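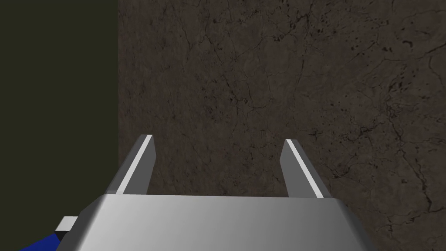
The simulated gripper, open, facing the brown stone surface. Siluvdale robotics club, February 2021.

Our club at Siluvdale has 33 members this year and one robot arm that works. For most of the winter the arm stayed in its case and the students worked in simulation. Several parents have written to ask when the real work will start. I think it already has, and I think the club should keep the simulator in first place even when everyone can be in the same room again.

I have helped coach the club for 4 years. In the old setup, a practice evening went like this. Two students stood at the arm. Another two watched the laptop. The rest sat on tables and waited for a turn, and a turn was short. The students who got the most time were the ones who had asked for it the loudest back in the fall. I did not plan it that way, but I let it happen.

With the simulator, every student runs a copy. They write a short program, start it, and look at what the gripper does. If the arm folds into itself, they reset and try again. A fold like that on the real arm once cost us a wrist motor and most of a season.

The complaint I hear most is that a simulation is too clean. Mahfuz Khan, who coaches the Flurnis team and has beaten us more often than I like, made this case to me at length. He says students who learn on a screen trust their numbers too much. A cable never snags. A table never wobbles. Then they come to the Pliltberg meet in May and the arm misses the part by the width of a thumb.

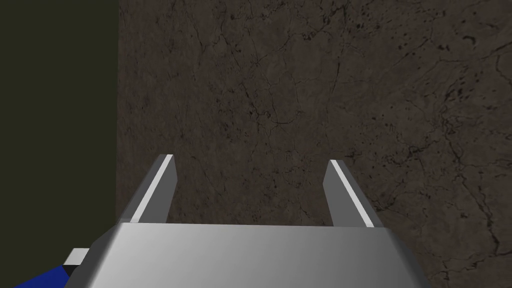 He is right about the numbers. Our students do trust them too much, and I have watched a team argue with a real arm as if it had misread the code. But I don't accept that the answer is less simulation. The same students used to trust the real arm too much, in a different way. They tuned their program to one table in one room, and when we carried the arm down the hall it stopped working. That was overconfidence too, and it took us longer to notice.

What we can do in the simulator is change things on purpose. One student moves the start position a little and hands the file to another. Somebody swaps a plain surface for one with a busy pattern, and the program that looks for edges has to cope with it. The students complain about this, and some of them have become very good at making trouble for each other.

There is also the matter of records. One of our teams has logged 1492 runs of a single approach move. The goal they set is 3000 before the meet. I told them that was more than they needed, and they ignored me. Their log shows which settings they changed and when, and it is better kept than anything I turned in during college. On the real arm they would have had a few dozen tries and a page of guesses. 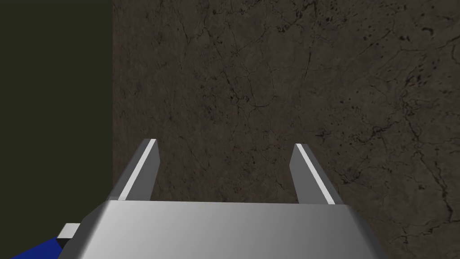 Fingers apart, with nothing between them. The brown surface is the one with the veins and dark speckles.

I will give the parents this much: it is dull to watch. A gray gripper in front of a brown wall does not make much of an open house, and a younger brother or sister will not stand still for it. When we show the club to visitors we should bring out the real arm, which the students named Paul, and let it stack cups.

But the open house is one evening. The club budget comes up for a vote this spring, and there is a proposal to spend all of it on a second arm. I would vote against that. I would buy used laptops, so that the students who now share a family computer can run the simulator when they want to, and put whatever is left toward spare parts for Paul. A second arm gives two more students a place to stand. The laptops would reach the ones who have been doing their runs late at night after everyone else in the house is finished.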